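Buscar chamados... Buscar Limpar

Chamado 569 — Caixa metálica de itens diversos, divisória gasta
Aberto por Mali Ruddock em 27/7/24
Unidade Bowen, sala de triagem
2 comentários | Compartilhar 0

Problema: a divisória inclinada da caixa cinza tá descascando na faixa de cima. Borda irregular, risco escuro escorrendo. Passei pano com o Dendico, não saiu nada. Passei de novo, mais forte. Igual. Fundo do compartimento da frente também arranhado, manchas opacas.

Preciso saber se troca a caixa ou só a chapa. Os itens continuam dentro por enquanto — pincel grande, pente, golfinho, caneta, o resto. Não achei outro lugar pra eles.

Já tentado:
- pano úmido: nada
- Dendico puro, deixei 24 minutos: nada
- esponja macia: nada, parei pra não riscar mais
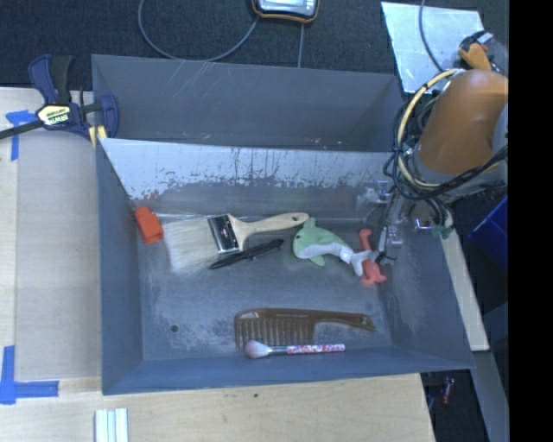 Dá pra usar palha de aço na faixa prateada? Melhor não usar, ela arranca o que sobrou do acabamento e o risco fica pior que a mancha.

Osamu Koyama respondeu:
Mali, mancha não é, é desgaste. Produto nenhum vai tirar. Para com o Dendico. Chapa avulsa o pessoal da Parura vende, mas em novembro demoraram uma vida pra entregar. Caixa nova tem na Zotavico, pedi cotação. Enquanto isso tira tudo da parte da frente e aspira a de trás, tem sujeirinha no fundo. Cuidado com as cerdas do pincel grande, não deixa ele prensado na parede que entorta. O pente e o pincel de maquiagem podem ir num saco só.

Mali Ruddock respondeu:
Ok. E o furinho redondo no canto da frente, lado esquerdo? Tampo com fita ou deixo? Medo de cair coisa pequena ali. Cotação veio: 2.000 a caixa, achei caro. Vê se a chapa sozinha sai mais em conta — se sair, espero a entrega sem probelma. Vou esvaziar a frente depois do almoço e deixo tudo na bandeja da prateleira de cima, com etiqueta.

Status: aguardando orçamento da chapa
Prioridade: baixa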